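Chapter 6

Before You Buy: Budgeting for a Household Robot Program

If you have worked through the first five chapters in order, you now know more about arms, wheels, sensors and grippers than most of the people who sign the purchase orders for them. That is a fine feeling, and I hope you enjoy it for a page or two, because this chapter is about money, and money has a way of making even a confident engineer feel like a beginner again.

I have sat through a good many planning meetings over the years, and they tend to start the same way. Somebody puts a catalog on the table, open to the page with the arm everyone likes, and the talk goes straight to reach and payload and whether the dark gray finish costs extra. An hour later there is a number on the whiteboard, and the number is the price of the arm. The stand it bolts to is missing. So are the spare fingers, the computer, the shipping, the wiring in the wall and the wages of the person who will spend the spring getting it all to talk.

So we are going to come at it from the other end. We start with the work, then move to the place where the work happens, and only then open the catalog.

6.1 Start with the chore

Our running case through this chapter is a small company called Widmer, which wants a machine that can tidy a home kitchen: pick up leftover food, get plates out of the sink, put fruit back on a shelf. Widmer has one room, a modest budget and an opinion about nearly everything - in other words, it is a lot like most places you will work.

The first thing Widmer did was write the chores down in plain sentences, with no product names in them. "Lift a plate out of a sink" is a good sentence. "Use the Kirnix hand to lift a plate" is a purchase decision that has sneaked in before its time. Try to keep the two apart for as long as you can stand it (I know, I know, the catalogs are very handsome).

Next to each chore, leave a column for what the chore asks of the equipment. A low shelf asks for reach near the floor. A deep basin asks for a wrist that can get down inside without the elbow knocking the faucet. Soft fruit asks for gentle fingers, and a flat plate asks for thin ones, and you may find those are two separate line items.

6.2 Simulation as a budget line

A simulated kitchen lets you test your list of chores before you have paid for any hardware, and for a small team I think it deserves its own line in the budget, near the top. Widmer licensed a simulator called Onum in April and built its kitchen there first.

Views from the simulated kitchen: the sink and counter, then a cabinet with open shelving
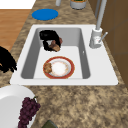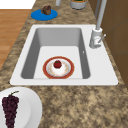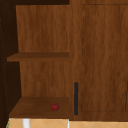
Please don't treat the license as the whole cost. Someone has to model the objects, someone has to set the weights and the friction so that a grape doesn't behave like a marble, and someone has to keep the computers fed. In Widmer's first draft the license was 23 percent of the simulation line, and everything else was labor and computing time. I have seen plans where those proportions were guessed the other way around, and they were painful to fix halfway through the year.

There is also the question of what the simulator can't tell you. Contact with wet dishes is hard to model well, and so is the slow wear on a finger pad. Set aside money for real trials even if every simulated one goes beautifully.

6.3 Quotes, and how to read them

Once the chore list had settled down, Widmer asked for quotes on 2 arms, one from Kirnix and one from Allorix. The Allorix quote was lower by $1,914, which looked like an easy choice until the team noticed that it left out the mounting plate and a set of replacement finger pads. The plate alone was $600.

When you read a quote, go through it with your chore list beside you and put a mark next to every item a chore depends on. Anything on the list without a matching line in the quote is a question for the vendor, and you should ask it in writing. Ask as well how long the price holds, who pays for return shipping on a repair, and whether the software renews every year - that last one catches people out again and again.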